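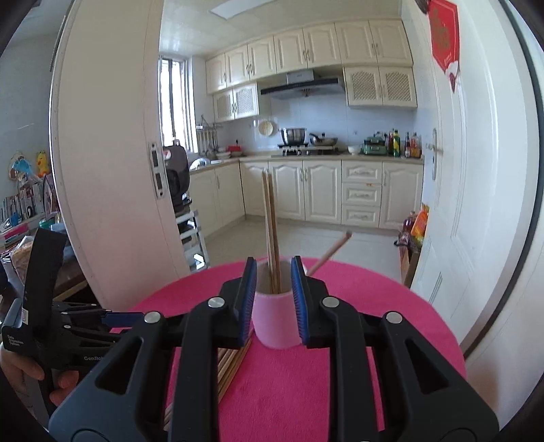

Robot Club: Chopsticks Are Harder Than They Look

202 views | 2 comments | 36 shares

The Wanditz student robot club has spent this term on one job: picking up wooden chopsticks and putting them in a cup. The club chose it in June, after the last project, a block-stacking task, became too easy to learn much from.

The members work with hand-held grippers. A student holds one, closes the fingers on a stick, lifts it, and brings it to the cup. The gripper records the move. Later the recordings are used to train a model, and the model is then tried on the club's robot arm at school. Most of the term so far has gone to the first part, because the arm can only be as good as what it is shown.

The table sessions are held in a home, with a pink cloth on the table and the kitchen behind. Mohit Sandhu wanted it that way. Last year's recordings were all made on the same white bench in the lab, and the arm did badly as soon as it was moved anywhere else.

The club now has 688 recordings that passed the check. A recording is thrown out if the stick is dropped, if a hand gets between the gripper and the stick, or if the student stops partway and starts over. Ritu Kandpal wrote the checking sheet and has asked that everyone fill it in right after each try. Sheets filled in at the end of the afternoon had too many blanks.

The hard part is the grip. A chopstick is thin and it rolls. If the fingers close near one end, the other end swings. Members were told to go for the middle and to line the gripper up with the stick before closing. Sticks lying side by side are worse, since the finger on one side has to fit into a very small gap. Kamlesh Bisht suggested practicing on a single stick first, then adding a second one next to it, and new members now start that way.

The cup causes its own trouble. An empty cup is easy to hit but tips over if the stick catches the rim. A full cup is steadier, but there is less room for one more stick. The group is recording both, and everything in between.
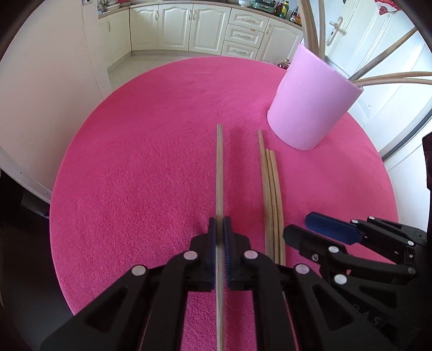 Neelam Garg thinks the club should also record the failed grips and keep them in a separate folder. Her point is that the arm will miss a stick sooner or later, and it has never been shown what to do next. The members talked it over and agreed to try it with one small batch before changing the checking sheet.

Work on the model starts when the last batch is in. The first test on the arm will use one stick and an empty cup. If that goes well, the next test will use sticks placed side by side.

Students who want to join should talk to Ilze Adomaitis. No programming is needed for the table sessions. New members should plan to stay for the whole session, as the first part is spent on practice tries that are not kept.

The club also needs more cups in different sizes and colors. Plastic or metal is fine. Please do not send glass. Leave them in the box outside the club room with your name on the bottom if you want them back.

2 comments | Share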